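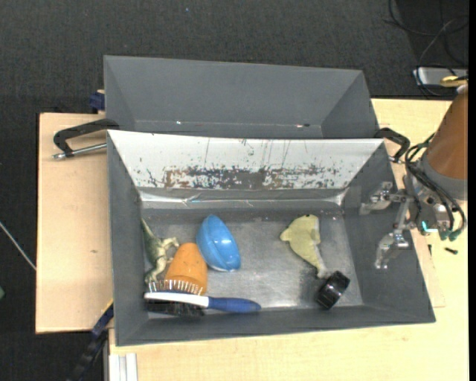
Warrick Treloar wrote to us after the open day that he had stood by the bin for the whole afternoon and still could not say which grasp would fail next, and he asked if he could have the recordings to look at them at home. Several other visitors asked for the same. So the recordings are now published, and this file explains what is in them and what is missing.

Sindport Open Day Picks – data card

Version 1.1
Released Jul 31, 2022
Maintained by Fatemeh Azimi, Sindport

Summary

The set contains 1,004 grasp attempts, recorded during the open day at the Sindport hall in April and on the rehearsal day before it. A robot arm with a two-finger gripper works over a metal bin that holds small household things and toys, and the arm tries to lift one of them. A second bin stands directly behind the first. Visitors could choose the object to be tried and could put the objects back in a new arrangement between the rounds.

The set was not planned as a benchmark. We wanted to show guests what bin picking looks like when it is not cut into a short film, with the slow parts and the misses left in. Please keep this in mind before you compare numbers with it.

What is recorded

Each attempt has its own folder. Inside there is:

colour.mp4 – colour video from the fixed camera
joints.csv – arm joint positions, with time
gripper.csv – opening width and the command that was sent
result.txt – one word: held, dropped, missed or stopped
note.txt – only present if the operator wrote something

There are 40 rounds. A round begins when the objects are arranged and ends when the bin is empty or the time for that group of visitors is over. For this reason the rounds have very different lengths, and the shortest ones come from the end of the afternoon.

Objects

The objects changed from round to round. Names used in the labels are simple on purpose: "dinosaur, green", "fish, yellow-green", "hairbrush, blue handle", "bowl, blue", "cylinder, orange", "cylinder, black ribbed". We do not give product names and we did not weigh the objects. The full list of labels is in objects.csv.

The hairbrush was the favourite of the visitors. It is a difficult object for this gripper when it lies along the front wall, and many of the "dropped" results belong to it. The bowl is difficult in another way: its surface is glossy, and the grasp planner often put the fingers too far to one side when the bowl was resting on its edge.

How the demonstration was run

The front bin is fixed to the table with clamps. In the rehearsal it was not clamped well enough, and it moved a little when the gripper touched the wall. The 13 attempts made before we noticed this are kept in the folder "rehearsal_loose". Please do not mix them with the others, because the bin position in the calibration file is wrong for them.

The planner is Cirora, our own software, in the version that was current in April. An operator confirmed every grasp before the arm moved. The operator could also stop the arm at any moment, and did so 89 times. Most of these stops were for safety when a person leaned over the rope, so "stopped" does not mean that the planner made an error.

The labels in result.txt were typed by the operator during the demonstration. Afterwards Fatemeh Azimi watched all the videos and corrected the labels where necessary. Both versions are kept. The original one is called result_live.txt.

Known problems

The clock of the gripper computer was late compared with the camera in the first rounds of the afternoon. The correction is given in time_offset.csv, and you must apply it yourself.

The back wall of the front bin is worn, and its paint is chipped. Simple colour segmentation sometimes takes the dark chips for small objects.

The sound was removed. It contained only conversation of the guests.

Permission and use

You may use the files for teaching and for research. Commercial use needs a written agreement with Sindport. If you find a face or a name tag in any video, please write to us with the folder number and we will take the video out.

Questions we received

Is the second bin used? It is the drop place in the rounds marked "transfer". In all other rounds the object is lifted, held for a moment and put back.

Will there be another open day? Yes, at the Hotow site, but the date is not decided. The Sheehan arm will not travel, so the setup there will be different, and those recordings will get their own card.

Changes

1.1 – labels corrected, time_offset.csv added
1.0 – first version, given to visitors on request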